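骑车时被机动车刮碰后怎么报案和留证据

适用范围：在图龙市(Turon)市区道路上骑自行车或电动助力车，与机动车发生碰撞、刮擦，或者为躲避机动车而摔倒。有人受重伤、昏迷或大量出血时，先打急救电话，下面的步骤放到后面再看。

一、先离开车流

能自己走动的，带着车挪到路肩或人行道上。挪车之前用手机拍两张，一张拍到两辆车的相对位置，一张拍到路面上的车道线。威托蒙特路(Witommont)这样限速60公里的路段不要站在车道里拍，人先撤，照片可以在路边补。

感觉脖子、后背疼，或者腿脚使不上劲，就不要动，请旁人在来车方向拦一下车，等急救人员到。头盔如果已经裂了，留着，不要扔。

二、报警

市区拨交警专线1103，接线员会问四件事：在哪里，有没有人受伤，几辆车，对方还在不在现场。

地点尽量报路口，报不出来就看最近的灯杆编号，或者路边商铺的门牌。骑行道中段没有门牌，说出上一个出入口的名字即可，例如“奥利瓦雷斯桥(Olivares)北口往西”。

对方提出私了，可以谈，但电话照打。很多骑车人当时只觉得擦破点皮，第二天手腕肿起来，再去报案，现场已经没有了，对方的说法也可能变。

报完警，把接线员给的受理号记在手机里。后面领材料、问进度都要用这个号。

三、记下对方信息

需要记的内容：
车牌号，连同车辆颜色和型号
驾驶人姓名、电话、驾驶证号
保险公司名称和保单号
车辆如属公司所有，记下车身上的公司名

对方不肯出示证件，不必争执，等交警到了再登记。对方驶离现场的，立刻把能记住的部分告诉接线员，哪怕只有车牌后三位和行驶方向。

四、拍照和找目击者

照片分三组拍。第一组是远景，把路口、信号灯、标志牌都拍进去。第二组是两辆车，四面各一张。第三组是细节：刮痕、碎片、刹车痕、衣服和手套的破损处。夜里光线不够，开闪光灯拍一遍，再关掉拍一遍。

目击者通常不会久留，先问一个电话号码就行，不用当场请人写经过。路边店铺如果有监控，记下店名和镜头朝向。多数店铺的录像保存时间不长，当天就去说一声，请店主先别覆盖，调取由交警出面。

骑行码表或手机里有轨迹记录的，结束记录后导出一份原始文件，不要只留截图。

五、交警到场以后

按顺序说清楚自己从哪里来、往哪里去、在哪条车道、信号灯是什么颜色。记不清的就说记不清。不要估算对方的车速，除非被问到。

只有物损、没有人受伤、双方损失合计不超过3000元的，交警可以按简易程序当场处理，双方签字后各拿一份。签字前核对三处：时间、地点、责任划分。对责任划分有异议，可以不签，转一般程序。

有人受伤的，一律走一般程序，自行车可能会被暂扣检验。车上的包、灯、码表自己取下来，锁的钥匙交给民警并要收据。

六、就医

当天去医院，哪怕只是擦伤。挂号时说明是交通事故，请医生在病历上写明受伤部位和原因。撞到过头的，回家后头晕、恶心、嗜睡，马上回去复诊。

保留下列单据：病历、检查报告、缴费发票、往返医院的车票、误工证明。发票要原件，复印件保险公司一般不收。

七、填写1034号表

骑车人申请事故材料副本，用的是1034号表，在交警大队窗口领取，也可以在祖尔卡诺服务站(Zurkano)的自助机上打印。

填表时注意：
1. “当事人身份”一栏选“非机动车驾驶人”，推车行走时被撞的选“行人”。
2. “事故编号”填认定书右上角的编号，不是报警时的受理号。认定书还没下来，这一栏空着，把受理号写在备注里。
3. 委托别人代领，要附委托书和双方身份证复印件。
4. 未成年人由监护人签字。

窗口上午9点开门，中午不休息。2月办理的人多，能错开就错开。

八、修车和索赔

定损之前不要修车。对方保险公司会约时间看车，看之前把车保持原样，放在干燥的地方。碳纤维车架表面看不出问题的，也要让车店做一次检查，出书面报告，检查费可以列入索赔。

和保险公司的往来尽量用短信或邮件。电话里谈妥的金额，挂了电话后发一条短信确认，写明数额和包含的项目。还在治疗期间，不要签“一次性了结”之类的协议。

常见问题

没戴头盔会不会影响赔偿？
看伤在哪里。头部受伤时，对方可能会以此主张减轻责任，其他部位一般不涉及。

自己摔倒，没有和车接触，能报案吗？
能。车辆突然变道或开车门导致摔倒，同样按交通事故受理，目击者和监控在这类情况里尤其要紧。

认定书下来后不服怎么办？
在认定书写明的期限内向上一级交警部门提出书面复核申请，写清不服的是哪一条，附上证据目录。期限从收到之日算起，过期不受理。
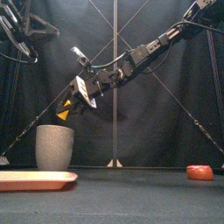
贺砚秋
道路安全栏目编辑

负责本站骑行与步行安全方面的办事指南，每年按窗口的最新要求修订一次。表格编号或受理地点如有变动，请通过页面底部的留言框告知。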